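Ladan Karimi
March 2026

I've been reading the packaging on light strips for a month now and I have questions. Thread, probably too long.

Background: the back room at our place in Trestevcombe has one ceiling fixture and one small window. I sew in there, my sister pots plants in there, and everything that doesn't have a home ends up in there. By four in the afternoon in February you can't tell navy thread from black.

Everybody I mentioned this to gave me the same answer. Get a light strip. Stick it up, plug it in, you'll wonder how you lived without it. I have heard that sentence about air fryers and standing desks too, and I lived without those fine.

So I went to Preton to look at some. There's a whole wall of them. The boxes all show a living room with a gray couch and no cords anywhere. I would like to see the box where somebody had to get the plug past a bookcase.

The one I bought is the Cadach, for 53 dollars. The cheap one next to it was 12. I asked the guy what the difference was and he turned both boxes over and read me the backs. I can also read the backs.

He did say the cheap one was "more of a mood thing" and the other was "more of a task thing." Neither box says either of those words. I bought the expensive one anyway, so he's good at his job.

Claim number one on the box is that it goes up in minutes. Sure. It took me an evening, and most of that was wiping down the surface, letting it dry, wiping it again because there was still dust, then finding out the end with the cord was the wrong end.

If you take one thing from this thread: lay the whole strip out on the floor with the plug where the plug has to be, before you peel anything. The instructions put this on the second page, after the peeling.

Claim number two is "strong hold." I can't say. Ask me in August, when that room turns into an oven. A corner has lifted once already and I pushed it back with my thumb. If your test for strong hold includes a thumb, okay, it passed.

Now the part I really wanted to complain about, brightness. These things are sold as if more is always better. What I got on the first night was a hard bright patch right by the strip and the same murky room everywhere else.

People still tell me how even and soft the light is.
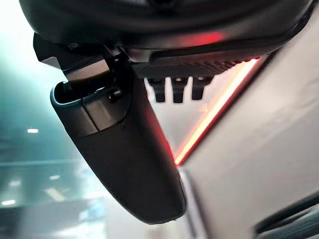
Light strip on the right, washed-out white and pinkish next to it. Soft and even, they said.

Try matching thread in that. The bright area goes so pale that I wouldn't trust any color I put down in it, and I was going to use it for colors. That was the one job.

Several of you are about to tell me phones and cameras blow out bright spots. I know. My eyes have some of the same trouble when I look straight at the thing, and the box doesn't show anyone squinting.

My neighbor Esfahani came by and said the trick is to mount it so you never see the strip itself, only what it lights up. That's good advice. It's also advice for a different room, one with a lip or a molding to hide it behind. I have a flat wall and a shelf that leans.

What did help: turning it down. I've got it at 30 percent on the little remote and it's a much nicer light to be near. So I paid for the brighter one and run it at less than a third. Make of that what you like.

Also the remote. Why is there a remote? It's a light in a room I'm standing in. I've lost it twice, once in the button tin. There's a button on the cord that does on and off and nothing else, so if the remote goes for good, I'm stuck with whatever setting it was on.

It has a party mode. I pressed it by mistake while threading a needle. I'm not going to talk about it.

To be fair, since I said I'd be fair: my sister likes it. She pots seedlings at the other end and she says she can see the soil line now. She doesn't care what color anything is. If you need to see where things are, a strip is probably fine.

For telling colors apart I've gone back to carrying the spools to the window in the morning and sorting them there. Free, no adhesive. Doesn't work after dark, which I admit is when I sew.

Things I'd want to know before buying another one. Where does the plug come out. Does it remember the last setting after a power cut (mine doesn't, it comes back at full). Can you get the lifted corner down again without buying more tape. I couldn't find any of that on any box on that wall.

Someone asked me if I'd return it. Preton takes things back inside 30 days in original packaging. The original packaging was a plastic reel I had to cut with scissors, so I guess that's my answer.

Someone else asked for a recommendation. I don't have one. I've owned exactly one light strip. Anyone recommending you a light strip has probably owned one light strip – ask them how many they compared.

Plan for now is a plain desk lamp with a bendy neck over the machine, and the strip stays up for the general murk. Two lights to do what the one was supposed to do. The lamp was at a yard sale and the shade is dented and I already like it more.

Will update if the corner comes down again. Please don't send me links to the kind that changes color with music.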